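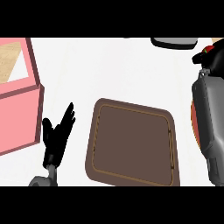 Cadwaladr, 1 June 2022

Leasing agent wanted, Vullden Apartments

We have run this ad before, and it drew plenty of people who "love homes" and very few who wanted to answer the phone. So we are trying plainer wording.

Vullden is a rental building with 80 units, mostly one bedrooms, at the Jirkier Street end of downtown. We need one agent to show apartments, run applications and handle move-ins. You would report to Letay Gebreyes, the property manager, who also wrote this.

What we doubt, and would like you to doubt too: listings that say "luxury" when they mean a new faucet. Photos taken from inside the closet to make a bedroom look bigger. "Steps from" anything. If the unit faces the parking lot, our listing says so. Almost 70 percent of last year's tours ended without an application, and I don't believe a chatbot or a scented candle in the lobby will change that.

You should have 2 years in leasing or something close to it. A state real estate license is required by November; we pay the exam fee once, and a second try is on you. We use Kutex for applications and rent records. It is slow and you will complain about it.

Hours are full time, including three Saturdays a month. Hourly pay plus a flat amount per signed lease, both given in writing before the first interview. No unpaid trial days. There is no rent discount, whatever the last agent told people.

Send a resume and the names of two former supervisors to the leasing office. Skip the cover letter. Tell us instead about an apartment you couldn't rent, and why you think that was.

Pets: ask first. That goes for staff as well.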